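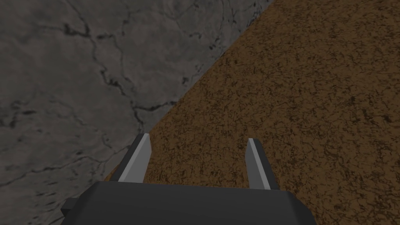
Section 4: Setting Up the Edge Between Your Patio and Your Gravel

Okay, you've got your slabs down and you're happy with them (if you're not, go back to section 3 and fix it now, I'll wait). This part of the guide covers the edge where the hard surface stops and the loose stuff starts. I've used the Jirnby edging kit on three yards of my own and a bunch of other people's, and I still lay every piece out on the grass first before I dig a single thing.

What should be in the box

Tip everything out and check it against the sheet inside the lid. In the standard kit you want the edging strips, the joiner clips, the steel pins, two corner pieces and a little bag of end caps. The bag of end caps likes to hide inside one of the folded flaps, so check there before you write to anybody. The part number for the straight strips is 719 and for the corners it's 132, and you'll need those if you order extras. Don't mix in the older Viklund strips you may have in the shed. They look the same from a few feet away but the clip slot is a hair narrower and you'll be swearing at it all afternoon.

You'll also want:

A rubber mallet
A string line and two stakes
A flat spade, the sharper the better
A level, at least two feet long
Knee pads (I use an old pair of Prosport ones and they're still going!)
Safety glasses and gloves
A stiff broom

4.1 Mark the line

1. Push a stake in at each end of the run and pull your string tight between them. It should sit right along the edge of the slabs, touching but not bending around anything.

2. Walk away and look at it from the house. Then look at it from the gate. A line that looks fine from above can look crooked from the kitchen window, and the kitchen window is where you'll be seeing it from for the next ten years.

3. If your edge runs on a diagonal across the yard, measure out from the fence at both ends and write those two numbers down somewhere. I write mine on the fence post in pencil.

Note: Curves are in section 5. You can do a gentle curve with the straight strips if you warm them in the sun first, but please read that section before you try it.

4.2 Cut the trench

4. Slice straight down along the string with the flat spade. Go as deep as the strip is tall, less a thumb's width.

5. Take out the soil on the gravel side only. Leave the bedding under the slabs alone, even if it's crumbly and you really want to tidy it up.

6. Scrape the bottom flat and check it with the level every couple of feet. A slight fall away from the house is good. Any dips, fill them with sand and stamp them down with your heel.

CAUTION: Before you dig, find out what's buried. Get your lines marked by the utility locating service and wait until that's been done. Garden lighting cable that a previous owner put in won't be on anyone's map, so go slowly near outdoor outlets and lamp posts. I once put a spade through a drip line in July and had a very nice fountain for twenty minutes.

4.3 Fit the strips

7. Start at the end people see most. Stand the first strip in the trench with the smooth face against the slabs.

8. Slide a joiner clip halfway onto the end, then feed the next strip into it until it clicks. If it won't click, pull it apart and look for grit in the slot. It's nearly always grit.

9. Leave a small gap inside each joint, the width of a nickel. The strips grow a bit in hot weather and they need somewhere to go.

10. Tap a pin through each hole, but only halfway for now. Check the whole run against your string, nudge what needs nudging, and then go back and drive them all home.

CAUTION: Wear the glasses while you're hitting pins. They can skip off a buried rock and come back up at you.

Note: If a pin stops dead, don't keep whacking it. Pull it out and try again at a slight angle. If that doesn't work either, leave that hole empty and put pins in the ones on both sides.

4.4 Fill and finish

11. Lay your weed fabric up to the strip and fold the edge up against it. I like the Flollier fabric because it cuts cleanly with kitchen scissors, but any decent woven one will do.

12. Pour the gravel in from the far side and rake it toward the edging, a thin layer at a time. Dumping the whole bag right against the strip pushes it out of line, and then you get to do step 10 all over again.

13. Stop a little short of the top so stones don't wander onto the slabs every time somebody walks by.

14. Sweep the slabs off before you hose anything down. Wet stone dust sets in the pores and leaves a gray haze that takes a lot of scrubbing to shift.

After the first hard rain

Go out and have a look. Some settling is normal and you can just top up the low spots with a bucket of gravel. If a joint has lifted, take out the two pins nearest it, press the strip back down, and move the pins over to fresh ground.

My neighbor Teodor Ljungberg skips the weed fabric completely and swears by a thick layer of cardboard. His edge looks great, and so does mine, so pick whichever you've got on hand.

Next is section 5, Curves and Corners. Keep the string, you'll need it again.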